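Call for Participants: Comparison of Hand-Held Grippers

Perell Institute for Applied Handling
Soft Goods Program

The Perell Institute is seeking adult participants for a study comparing hand-held grippers used to handle bags, clothing and other soft items. The study forms part of the Kornum project, which will recommend a finger shape and camera position for the next series of grippers built by our engineering partner, Praron.

Participants work with a pair of hand-held grippers, one in each hand, and carry out a set list of short tasks at their own pace. Tasks include picking up a bag by its body, moving it between a chair and a table, and folding or laying out a piece of fabric. Each task is repeated with two finger designs. Participants then rate each design for comfort, grip and ease of aiming. 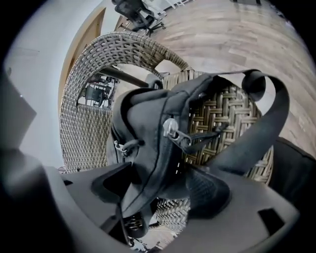
No technical background is required. We are particularly interested in hearing from people whose work involves regular use of the hands, such as retail, laundry, warehouse and care staff. Both left-handed and right-handed participants are welcome, and we aim to enrol a total of 70 people.

Who may take part

Applicants must be 18 years of age or older and able to stand for up to 30 minutes at a time. They must have normal or corrected vision and be able to follow spoken instructions in English. Persons with a current injury to the hand, wrist or shoulder are asked to wait until they have recovered before applying.

What is involved

Each participant attends one session of three hours, including breaks. Sessions begin at 9 a.m. or 1 p.m. and are held in Room 209 of the Shabalala Building. The first part of the session is given over to consent forms, fitting of the equipment and a practice round of 10 tasks. Practice results are not scored.

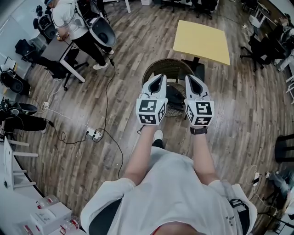

During the scored rounds, staff will record the time taken for each task and any item dropped or gripped a second time. These figures are used to compare the grippers – they are not used to assess the participant. The grippers carry cameras, and other people working in the room may appear in the recordings. All participants will be given a written statement explaining how recordings are stored and who may view them.

Participants may stop at any time without giving a reason. Payment is $30 per hour, paid in full for the booked session even where a participant chooses to leave early. Public transit fares are reimbursed on presentation of a receipt.

Please wear closed, flat shoes and a top that leaves the wrists free. Lockers are available for coats and personal belongings.

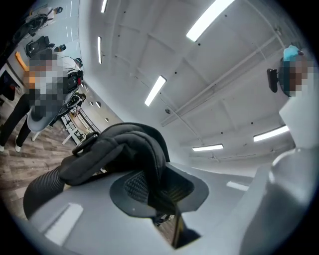 Will I need to have used a gripper of this kind before?
Previous experience is not needed. Staff will show you how to hold and close the grippers, and you may repeat the practice round if you wish. If you have used similar equipment, please state this on the application form so that we can balance the two groups.

How to apply

Application forms are available from the reception desk of the Shabalala Building and should be returned there in a sealed envelope marked "Kornum – Participants". Please indicate whether you prefer a morning or afternoon session and note any access needs. Applications close at the end of April. Applicants will be told of the outcome by telephone or mail, and those not placed in a session may ask to be kept on the list for later rounds.

The Institute welcomes applications from all members of the community. Current employees of Perell and Praron, and members of their households, are not eligible.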